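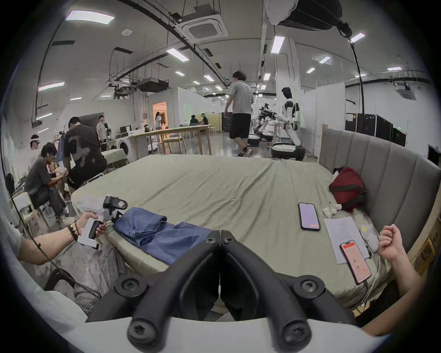
ホーム　ニュース　インタビュー　ライブ評　連載　お問い合わせ

Clisuraが「編集なし」と言い張る2枚組ライブ盤を聞いて、本人たちに確かめに行った

ライブ盤というものをあまり信用していない。拍手は差し替えられるし、外した音は直せるし、曲順は入れ替えられる。名盤と呼ばれるライブ盤の何割が本当にその晩の音なのか、聞き手には知りようがない。だからClisuraの新作『Munditz』の資料に「一切の編集、修正を行っていません」と大きく書いてあるのを読んだとき、最初に思ったのは、またこれか、だった。

Clisuraはギターとドラムだけの二人組である。歌はギターの彼女がほとんど取り、ドラムの彼がときどき下でハモる。これまでに出したスタジオ盤はどれも短く、音数も少なく、よく言えば潔い。悪く言えば、少し物足りないところで終わる。それが今回は2枚組で、全部で111分ある。会場はPladdenという、もとは織物の倉庫だったという小さなホールで、収録は5月の一晩だけだそうだ。

待ち合わせは午後3時、レーベルのDomínguezが間借りしている事務所の奥の部屋だった。二人とも時間より早く来ていて、こちらが座る前から彼女のほうが喋りはじめた。

「資料のあの一文ですよね。みんなそこから聞くんです」

では遠慮なく、と聞いた。本当に一か所も触っていないのか。

「触ってないです。少なくとも、私たちの演奏した部分は」

少なくとも、というのが気になる。重ねて聞くと、彼女は隣を見た。ドラムの彼が引き取った。

「曲と曲のあいだは切ってます。チューニングが長いんですよ、うち。そのままだと2枚に入らない」

それは編集ではないのか。

「そう言われると、まあ、編集ですね」

ずいぶんあっさり認める。資料を書いたのは誰かと尋ねると、二人ともレーベルの人だと答えた。同席していた宣伝担当は、演奏部分については、という意味だと補足した。その補足が資料のどこにも書かれていないことについては、次の版で検討するという返事だった。次の版がいつ出るのかは聞きそびれた。

間を切ってあると知ってから聞き直すと、たしかに何か所か、拍手の引き方が急なところがある。1枚目の終わり近くなど、客席の誰かが何か叫びかけたところで次の曲が始まる。あれは何を言おうとしていたのか。

「曲名です。違うバンドの」と彼女は言った。「だから切ったわけじゃないですよ、念のため」

演奏の中身に話を移した。彼らの曲でいちばん知られているのは「水門」だろう。スタジオ盤では淡々としたミドルテンポだったのが、今回はやけに速い。手元のメトロノームで合わせたら、終盤は123まで上がっていた。これは狙ったものか。

「狙ってないです」と彼はすぐ答えた。「走ったんです。単純に」

「私が先に走った」と彼女。

「いや、僕が煽った。二番の頭から」

このあたりのやりとりは、打ち合わせてきたものには聞こえなかった。走った演奏をそのまま出すことに抵抗はなかったのかと聞くと、彼女はしばらく黙ってから、あった、と言った。

「聞き返して、うわ、と思って。歌が追いついてないところがあるんですよ。最後のサビの前、息を吸う場所がなくて、一行まるごと落としてる。歌詞カードには載ってるのに」

たしかに落としている。私は最初、わざと客に歌わせたのだと思っていた。そう伝えると、彼女は笑って「じゃあそういうことにしといてください」と言ったが、直後に「やっぱりだめです、忘れたでいいです」と言い直した。

正直な人たちなのだろう。ただ、演者が正直なことと、作品を売る側の言葉が正確なことは別の話だ。今回の盤は初回限定で880部、通し番号が入る。追加のプレスはしないと予告されている。こういう数字を見ると、私はだいたい疑う。過去に「再プレスなし」と言われて買った盤が、翌年に色違いで並んでいたことが何度もある。色が違うから別の商品なのだそうだ。

880という部数に根拠はあるのか。

「倉庫に置ける量です」と彼が言うので冗談かと思ったら、宣伝担当が頷いた。事務所の倉庫の棚に、箱で積むとそのくらいで一杯になるらしい。では売り切れて棚が空いたらどうするのか。

「そのときはそのときですけど、僕らは同じものは作りたくないです。番号まで入れてるんで」

色違いも含めて？

「色違いって、何の色ですか」

盤の色である。説明すると、彼は本気で知らなかったような顔をして、彼女のほうは知っていたようで、「それはレーベルに言ってください」とだけ言った。宣伝担当からは、現時点で予定はない、という回答があった。「現時点で」の一語をここに書き留めておく。

Pladdenという場所についても聞いた。天井が高く、響きが長い。ドラムには向かないと私は思う。実際、1枚目の前半はスネアの音が膨らんで、ギターの低いところと喧嘩している。

「客が入る前はもっとひどかったです」と彼は言う。「リハのとき、自分の叩いた音が遅れて戻ってきて、それにつられる。毛布を借りてきて壁に掛けたんですけど、あんまり変わらなかった」

それなら別の会場で録ればよかったのでは。

「安かったんです」

彼女が横から、それだけじゃない、と言った。最初に二人で人前に出たのがあのホールの前座で、その日は持ち時間の途中で電源が落ちたのだという。生音で最後まで弾いたら、客が静かに聞いてくれた。その話は今回の資料にも載っていて、私は読みながら、よくできすぎていると思っていた。そう言うと、彼女は少しむっとした。

「静かだったのは、帰った人が多かったからですよ。それは書いてなかったでしょう」

書いてなかった。こちらのほうがずっといい話だと思うのだが、どういうわけか宣伝文からはいつもこの手の部分が抜け落ちる。

2枚目に入っている長い即興についても、歯切れのいい答えは返ってこなかった。題は盤と同じ「Munditz」。何語かと聞いても、響きで付けただけだと言う。途中、ギターがほとんど消えて、ドラムのブラシだけになる箇所がある。緊張感があると褒める評もすでに出ているが、私には手詰まりに聞こえた。

「手詰まりですね」と彼女は認めた。「弦を切って、張り替えてました」

そのあいだ、彼は一人で叩いていた。何を考えていたのか。

「早くしてくれ、です。あと、ブラシに持ち替えたのが失敗で、間が持たない。でもスティックに戻すきっかけもなくて」

それを聞いてからこの曲が少し好きになった、と書けば記事としては収まりがいいのだろうが、聞き直してもやはり長い。あの部分を半分にしても誰も怒らないと思う。そのかわり、ギターが戻ってきた直後の数小節は見事で、張りたての弦が落ち着かず、音程がゆっくり下がっていくのに彼女が指で食らいついている。スタジオであれば録り直すところだろう。ここだけは、触らなかったことに値打ちがあると認める。

音の仕上げについても確認した。ミックスで音量の上げ下げはしているのか。している。イコライザーは。かけている。リバーブは足したか。

「足すわけないです、あの会場で」と、これは二人の声が揃った。

歌の音程の補正は。

「してないです。聞けばわかるでしょう」と彼女は言った。わかる。2枚目の三曲目など、出だしの音が明らかに低い。

レーベルには、曲間を切ったことと、ミックスの処理をしたことを、資料に一行足してほしいと頼んでおいた。隠すような話ではないし、買う側はそのくらいで腹を立てたりしない。「一切の」と書いてしまうから、こちらも粗を探しにかかる。

最後に次の予定を聞いた。秋から少しだけ各地を回り、そのあとはスタジオに戻るそうだ。また短い盤になるのかと尋ねると、彼は「短いです」と言い、彼女は「まだわからない」と言った。二人でそのまま曲数の話を始めてしまったので、録音機を止めた。

『Munditz』はDomínguezから発売中。各地の公演の会場でも販売するとのことだが、通し番号は選べない。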